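Two Gray Grippers and a Very Long Tuesday at the Himville Shared Workshop

By Sunita Tillman
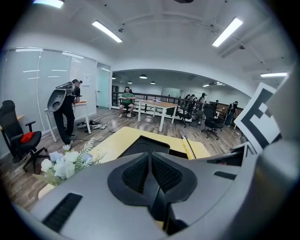 Second gripper joins the first

Well, we have a pair! If you've stopped by the Himville workshop lately you'll have heard me going on about the hand-held gripper we've been building (sorry to everyone who only came in to borrow a drill), and as of Tuesday, August 2, 2022, there are 2 of them, both with the same curved gray shell and both in use on the same evening.

The idea goes back to last November, when Amedeo Leone wanted a way to show a robot arm how to pick things up without programming every little move. You hold the gripper, you do the job yourself, and the recording goes to the arm later. We named the project Brorkach after a typo in Amedeo's first email, and I'm afraid it stuck.

The first shell took us forever. Ilaria Lo Presti redrew the curve on the side so many times that she started saving the files by what she'd had for lunch. The second one went a lot faster, mostly thanks to her notes, and we've spent 441 dollars on the pair so far, with 166 of that going to parts we ended up not using. Ouch. I still have a bag of the wrong bearings if anybody wants them!

What we worked on

The marker board was the big item this week. It's a white board with one of those blocky black-and-white squares printed on it, and it gives the software something fixed to measure from. It's up on the yellow desk now, tilted, over on the right side. Gianni Sala would like it tilted a bit less, and I'd like Gianni to go home and sleep on it. We'll see who wins.

The white table by the glass wall is where we're doing the pickup practice. Small things only for now. My own record with the first gripper is pretty poor, I squeeze too early, but Benedetta Carbone has a really nice light touch and we'll be using a lot of her runs.

We also had a decent crowd over by the railing, which made my day. A few people asked whether they could have a turn, and yes, please do, just sign the sheet first so the recordings get the right initials.

Next up

We're aiming for 400 good recordings before we try anything on the arm. The Galli motor we'd planned on for the wrist is still back-ordered, so the arm would have to wait anyway, and Amedeo is using the time to rewrite the part of the code that sorts good runs from bad ones. He says it's nearly there. He said that last month too, but this time I've seen it running!

Cable clips are also on the shopping list. If you have a spare box, drop it on my desk or hand it to Ilaria, and if you can solder and have a free evening, come find either of us.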